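The Croissant Shift

I took the night desk at Rastero because it was quiet. You sit, you watch an arm practice kitchen chores inside a simulator, you write down whatever goes wrong, and at six you go home and sleep through lunch. Our arm was called Arnora. She'd had 700 runs that January and one job – croissant out of the basket, onto the cutting board, done.

She was good at it, too! I got so used to her that I'd do my crossword and just listen for the chime.

Then on run 60 of my shift the chime didn't come. I looked up, and the log said TASK COMPLETE, grip released, item on board. I scrolled back through the log, scrolled forward again, and put my pencil down.

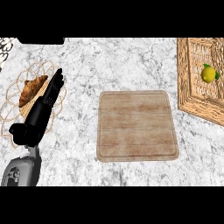 What I wrote in the fault book

"Board empty. Croissant still in basket. Arm says it's finished." Then I crossed out "says" and wrote "reports," as my supervisor hates it when we talk like that.

I restarted her. Same thing, 4 times running, and every time that cheerful little line in the log. The real arm, the big one over at the Nesoden plant, was due to get her software at 8 in the morning, and over there it wouldn't be pastry. It would be trays of hot glass with people walking past.

So I hit the hold button, the red one I'd only ever dusted. Phones started ringing in places I didn't know had phones.

They found it before breakfast, a grip sensor reading stuck on yes. I got a handshake and a form to fill out, and on the way home I stopped at the bakery and bought two croissants – I checked the bag before I left the counter.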